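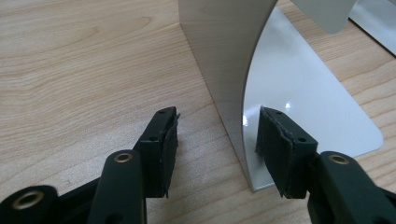
Fig. 4 – Bent metal part stood up on the table

4. Setting up the Pamov folding stand

Read section 3 first if you haven't unpacked yet. Same steps for the Pamov and the older Caldeira, except where it says.

Before you start
Flat table, cleared. Wood is fine, glass is slippery, put a cloth down. Clamp the top if it's the loose kind. Bent metal part goes to one side for now, standing up, not lying flat where a sleeve can catch it. Edges are thin. Don't try to straighten it, the bend is supposed to be there.

4.1 Opening the stand
1. Stand it on its two base plates, scissor bars on top. Clear end bracket to your left, light gray one with the curved top to your right.
2. Check both bases sit flat. If one rocks, the linkage is twisted – close it all the way and start again.
3. Hold the left bracket low down, at the base. Not by the bars.
4. Other hand on the right bracket, also low.
5. Slide the right bracket out slowly. Left one stays put. The bars flatten out as it opens.
6. Stop at the width you need, up to 40 cm. Past that the pivot pins start to bind.

CAUTION: Keep fingers out of the crisscross bars. They close like scissors and they do pinch. Same goes for cables and hair.

Note: closed width is 18 cm. If yours won't go below that it isn't stuck, it's closed.

4.2 Squaring up
1. Look along the row of pins from one end. Should be a straight line, no dips.
2. If it bows toward you, ease the front corner of the right bracket back a little. Small moves. Bow away from you, pull it forward instead.
3. Press down lightly over each base in turn. No lifting at the other end. 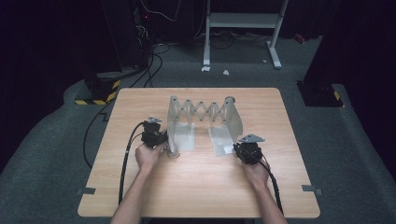 4. Still crooked after two tries? Close it, turn the whole stand a bit on the table and open again from step 1 of 4.1. Usualy a base has caught on something, a crumb or the edge of a mat.

Caldeira owners: stiffer bars, so expect to go back and forth more. Dont force it.

4.3 Loading
1. Load goes across both brackets, never on the middle of the bars alone.
2. Maximum 2000 g, spread out evenly.
3. Put it down from above, straight. Sliding it on sideways drags the brackets out of line and you're back to 4.2.
4. Let go, wait, check the bases again.

CAUTION: Do not move the stand with anything on it. Unload, close, carry, reopen.

4.4 Closing and putting away
1. Everything off first.
2. Hands low on both brackets, same as opening. Push the right one in toward the left. Even pressure front and back or it skews.
3. Wipe the clear parts with a soft damp cloth. No Clirnness or other spray cleaner on them, leaves a haze.
4. Bent metal part packed seperately, wrapped, so it can't scratch the panels.
5. Store upright. Nothing stacked on top.

Missing pin or a cracked panel – stop using it and contact Trinell parts. Bracket, base and bars are sold one by one, see section 9 for the list.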